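3. The build and the recording set-up

3.1 Where the work was done

The tools and the robot arm described in this paper were put together in two places. The arm was assembled in a shared workshop at Gatmont, where members pay by the month and store their projects on open shelving. The recordings used to train it were made in people's homes, mostly in bedrooms and living rooms, with a hand-held gripper that closes in the same way as the one on the arm.

We chose homes over the workshop bench after an early failure. In December the arm had been trained only on recordings made at the bench, which is painted grey and lit by two overhead tubes. It could pick up a bracelet there on most tries. When Teófilo Lozano carried it home and clamped it to his kitchen table, it reached for the pattern on the tablecloth and closed on nothing. We ran the same test at Mireille Sfeir's flat with much the same outcome. The bench recordings were kept but they make up only a small share of the final set.

3.2 Task

The task is to put small personal items into an open box, one at a time. Items are the sort that end up on a bedside table: chains, rings, watches, beaded bracelets. They were picked as the subject of the build for a practical reason. Lộc Phí, who started the project, has an aunt with arthritis in both hands who finds it hard to pick up fine jewellery from a flat surface, and the first version of the arm was meant for her dresser.

Each recording starts with the items laid out on the surface and the box standing open. The person holding the gripper moves each item to the box and then stops. No order is set. We found that when people were told to work from left to right they slowed down and hovered, and the arm later copied the hovering. People were asked to leave the room as it was and to use whatever table they had, with its usual cover.
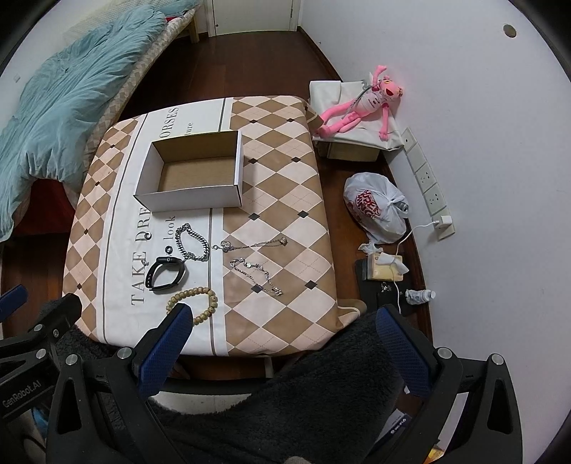
Figure 4. Layout for the jewellery task on a low table with a patterned cover. The box is on the upper half of the table and the items are on the lower half.

Thin chains gave the most trouble by a wide margin. A curb-link chain has enough bulk that the finger pads can close on it from nearly any angle. A fine necklace lies almost flat against the cloth and has to be pinched with both fingertips pressed lightly into the fabric. Press too hard and the cloth comes up with the chain. On a loose cover this drags everything else on the table along with it, and the recording has to be thrown away. We tried fixing covers down with clips from Plasomeck, but the clips got in the way of the fingers near the table edge and we went back to leaving the cloth loose.

Watches were easier than expected. A watch lying on its side with the band curved can be taken by the band, and nearly everyone did this without being told. Rings were slow to pick up but seldom dropped once held. Beaded bracelets fell between the two: the beads roll a little under the pads, and a second grip is often needed.

3.3 Recordings

The final set holds 2229 recordings from 12 homes. We had aimed for 2000 and went past that number when two late households asked to take part. Each household was given the gripper, a charger and one printed page of instructions, and was asked for at least 50 recordings. Most did them over several evenings.

Recordings were checked by Anas Sabbagh and Maarten Michiels, who watched them at double speed and marked each as usable or not. The main reasons for rejection were a dragged cloth, a hand passing in front of the camera, and an item pushed off the table. Where the two of them disagreed the recording was left out. Rejected recordings are not counted in the total given here.

3.4 The arm

The arm is a six-joint design cut from aluminium plate and driven by hobby-grade servos. The shoulder uses a Hamdan gearbox bought second-hand, which has noticeable play in one direction. We measured the play and corrected for it in software – a fix that works while the arm is lightly loaded and gets worse as it reaches out. For the items used here the load is very small and the error at full reach was acceptable.

Finger pads on the arm wear faster than those on the hand-held gripper, probably because the arm tends to press down before it closes. We replaced them whenever the surface texture had worn smooth at the tips. The control box is a plain Vodville enclosure with the lid left off for airflow. We would not leave it open in a home with small children, and a vented lid is being made.

3.5 Limits of the set-up

All the tables in the set are low enough for a seated adult to reach across, so the view from the gripper is mostly downward. We have no recordings at dresser height, which was the original purpose, and the arm has not been tested there. Boxes in the set are all open at the top. A jewellery case with a hinged lid would need a separate task, and the present arm has no second hand to hold the lid. Lighting was not controlled or measured. The recording log was last revised on 04/06/2023, and households that joined after that are not included in the results in Section 4.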